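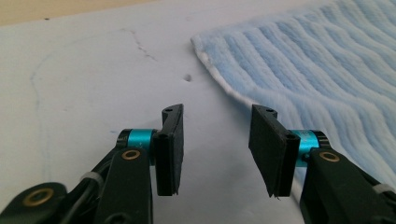
Which finger pads should the Kakport trials use through December?

The thin flat pads, on the current hand-held gripper, with replacement at a fixed interval.

Progress report, July 12, 2020

Two pad types were compared on towel pick-up: the flat pad and the molded pad from Ramberg. Each was to complete 1000 grasps. The flat pad finished the series with 53 missed grasps. The molded pad was withdrawn after 219 grasps – it pinched the table surface before closing on the fabric, and the Zernetti controller stopped on overload 2 times.

Edge wear remains the main limit of the flat pad. Fraying starts at the lower corners and is now logged at every pad change. Joints and bushings need no work at present.

Spending is within the approved budget. The Yin camera comparison has moved to the next period, pending delivery of the second mount.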